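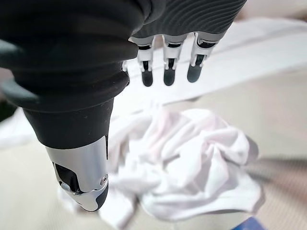 当番窓口の返信では、洗剤を疑う前にまず入れた枚数と干した場所を書いてほしい、とのことだった。ごもっともである。書いていなかったのは私で、件名も「白い布がだめです」だけだった。以下、追記する。

件名：白い布がだめです(改題：白いニットの端が丸まり、薄手の布と一緒にたためない)
状態：対応中
優先度：低(こちらの気持ちとしては中)

症状
白い厚手のニット地が、洗うたびに端からくるくる巻いてくる。広げて手で押さえている間はおとなしい。手を離すとまた巻く。重ねてたたむと巻いた側だけ高くなり、棚に積むと上のものが必ずそちらと反対に滑り落ちる。今月に入って床から拾った回数は控えていない。控えると腹が立つので。

環境
洗濯機は共用のPoltano。洗剤はNeltineの液体、柔軟剤なし。水温40度。干すのは奥の部屋の物干し、夜9時から朝まで。枚数は、入るだけ。

試したこと 1
水温を20度に下げた。巻きは変わらず。洗濯機の表示が終了まで妙に長くなり、後ろに並んだ人の視線が冷たくなった。水温は元に戻した。

試したこと 2
Lemierの平干しネットを購入、4,000円。広げて干すと端はだいぶましになる。ただしネットが物干しの幅より大きく、片側を椅子の背に掛けている。椅子はこの間使えない。効果あり、運用に難あり。

試したこと 3
端に重しを載せて一晩置いた。使ったのはJuhászの園芸用品カタログで、しっかり300ページある。翌朝、端は平らになり、カタログの角の跡がついた。跡は夕方になっても残っていた。この方法を勧めてくれた前回の回答には感謝しているが、評価欄は空欄のままにしておく。

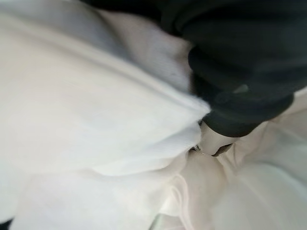 試したこと 4
たたみ方を変えた。巻いた端を外に出さず、内側に折り込んでから三つ折りにする。巻き癖に逆らわない方針である。高さの差は残るものの、滑り落ちなくなった。向きを一枚ごとに入れ替えて積むと、さらに安定する。手順書の「端をそろえて」という一文は、この布に関しては削ってよいと思う。そろう端がない。

薄手の布について
同じかごで洗っている透ける薄手の白い布は巻かない。そのかわりニットに張りつく。乾いてからはがすと静電気でこちらの袖に移ってくる。別々に洗えば済む話だと三回言われたので、四回目の前に書いておく。別々に洗った。張りつかなかった。

窓口からの追加質問への回答
・脱水は何分か：標準のまま。表示は見ていない。次回見る。
・新品のときから巻いていたか：不明。引き継いだ時点で巻いていた。
・毛玉や糸くずは出るか：出る。白いので黒っぽいものがよく目立つ。粘着テープで取っているが、起毛した面まで持っていかれるので軽く押すだけにしている。
・アイロンは：蒸気を浮かせて当てると落ち着く。次の洗濯で元どおり。

現時点の暫定手順
ニットと薄手は分ける。枚数を減らす。脱水が終わったらすぐ出して、端を指で伸ばしてから平干し。たたむときは巻いた側を内へ。椅子は別室から借りる。

未解決
平干しネットの幅。小さい型があるか販売元に問い合わせ中で、自動返信だけ届いている。返事が来るまでこの件は閉じないでほしい。前回は「回答済み」で勝手に閉じられ、また最初から症状を書く羽目になった。

追記(夜)
脱水の表示を見に行ったら、ほかの人が使用中だった。明日見る。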